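How a Robot Learns to Make Tea: Looking at the Pelari Kit
For readers ages 8 to 12

A robot does not know what a tea box is. It does not know that a lid opens, or that a tea bag is soft. Somebody has to show it. The Pelari kit is made for that job. Schools and science clubs can rent it by the day.

The kit has two grippers that you hold, one for each hand. A gripper is like a simple hand with two fingers. When you squeeze, the fingers close. When you let go, they open. Each time you do a job with the grippers, the kit saves what they see and how they move. One saved try is called a demonstration. 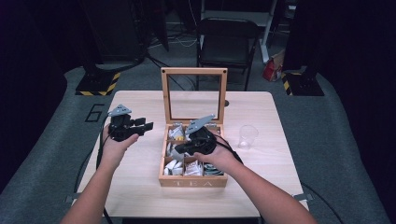 Why can't you just use your own hands?

Your hand has five fingers, and most robots don't have a hand like that. If you do the job with two gripper fingers, the robot can copy it with two gripper fingers of its own.

The first lesson in the kit book uses a wooden tea box with a glass lid. It was written by Pendo Were, who used to teach third grade. The box is a good choice because a lid is harder than it looks. It has hinges along one side, so it can only swing one way. If you pull it the wrong way, the whole box slides.

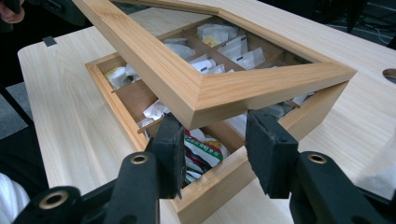 Glass is tricky for robots, too. A camera can look straight through it and see the tea inside, but the gripper cannot reach through. The robot has to learn that the lid must be open first. You know this without thinking – a robot needs to see it many times.

The kit book asks for 30 demonstrations of each job. That sounds like a lot, and it is tiring. Take turns and rest your arms.

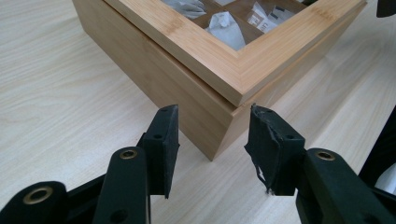
Try starting from different places. Turn the box a little, or begin with the grippers farther away. If every try is the same, the robot may get mixed up when something moves.

The finger pads are soft, and they wear out with use. New pads can be ordered from Pelari, and an adult should put them on.

Words to know
Gripper: a tool that holds things, like a simple hand.
Demonstration: one saved try at a job.
Hinge: a part that lets a lid or door swing.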